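3 min read

Most complaints about down bedding reach Jarmila Danko as complaints about weight. The customer says the duvet has gone thin. On the bench at Kumach, where she has tested filled textiles since the plant opened, the scale usually says otherwise.

"The mass is the same to within a few grams," she says. "What has dropped is the loft. The clusters have matted, and the air has gone out of them."

Loft is measured by placing a conditioned sample of fill in a cylinder, lowering a light plate onto it and reading the height. Danko runs each sample three times and discards nothing. Her log for the current method holds 1,147 readings, and the largest single source of error in it is humidity. "A sample taken straight from a shipping bag reads low. Steam it, dry it, let it stand, then measure."

Matting has two main causes in her records: body oils and incomplete drying. The second is more common in homes. A shell can be dry to the hand while the fill at the center still holds water — a large duvet in a small drum hardly turns over.

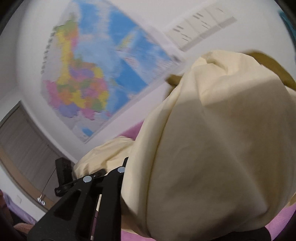

Lüthi is less sure that drying explains as much as that, and would look at detergent first, having found residue in most of the returned fill tested at Poneo. Danko accepts the residue but disputes the ranking.

"Rinse twice and the residue is mostly gone," she says. "Stop the dryer early and no amount of rinsing helps."

Her own procedure is low heat, more than two hours, with a pause to break up clumps by hand. She does not recommend compression bags for storage. Fill kept compressed from October through spring recovered most of its height after steaming, but the recovery was slower with each cycle.

The next series will compare box-stitched and channel-stitched shells. The samples are already conditioning.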